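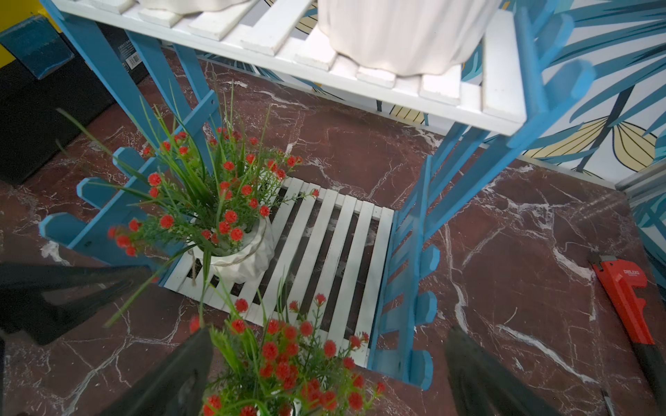

Orvokki Nieminen

Skerkport, 14 July 2018 – Allby, which rents and looks after plant displays for offices, clinics and hotel lobbies, has put robot arms from Dratamico to work in its Skerkport preparation rooms, and the people who work there have new jobs to go with them.

Every display Allby sends out is set up and checked at Skerkport first. Artificial plants in ceramic pots go onto slatted stands, get turned to their best side, and come off again when a customer wants a change of season. Until this spring all of that was done by hand, much of it bent over at knee height. Lower shelves are the worst of it. You have to reach in under the upper shelf, past the leaves, and lift a pot without dragging the flowers against the slats.

The arms now take on that reach. Each has a two-finger gripper and a small camera at the wrist, so the system gets a close view of the pot and the shelf as it moves in. A person stays at the station the whole time, picks the order of the work, and can stop the arm with one button or by pushing it away.

"I did low shelves for years and my back can tell you about every one of them!" said Onni Riihimäki, who leads the display team. "Now I stand up straight and decide where things should go, and that was always the part I liked. The first week I kept reaching in to help it. I've mostly broken the habit."

Training was done on the job, in paid hours, over 4 weeks. Dratamico sent two people to Skerkport, and they spent their first days watching the team and asking questions before they changed any settings. A good deal of what the arms do today comes from those days. The display team pointed out that grass-type plants spread much wider than their pots, and that a gripper coming in from above will flatten the stems. So the arms were taught to come in low and go for the pot. Twine-wrapped pots took longer to sort out, as the wrap can slide if it's squeezed too high up. The team marked the good holding points by hand on a set of sample pots, and those notes are still pinned up beside the first station.

So far 508 displays have gone out with an arm doing part of the work. No jobs have been cut, and Allby has agreed with its staff that none will be as a result of this project. Two members of the team have moved into a new role, station lead, with higher pay. They set up the day's work, teach the arms new stands, and write down what goes wrong so that the next shift can pick it up.

Plenty still goes wrong, and we would like to be open about that. Thin stems close to the camera can hide the shelf edge behind them. Crowded stands are slow, and a person working alone will often finish a mixed display sooner than a person and an arm together. The team's own view is that the arms earn their place on long runs of the same layout, and that one-off displays should stay in human hands for now. We're planning on that basis.

What people at Skerkport talk about most is the shape of the day. Lifting used to fill the mornings, and the careful work (trimming, color matching, fixing bent leaves) got squeezed in before the trucks left. These days the careful work starts right after coffee. Several team members have begun designing layouts of their own, and the first of them went out to customers last month. They look wonderful!

Our next site is Dunleavy, where a station will open in December. Onni Riihimäki and both station leads will travel there to train the staff, and the Dunleavy team has already visited Skerkport to try the arms and tell us what they'd change. Their first request was a higher work table, and it has been ordered.

Customers and local schools are welcome to visit the Skerkport rooms. Visits last 60 minutes and can be booked through the Allby front desk.

Press contact: Orvokki Nieminen, Allby, Skerkport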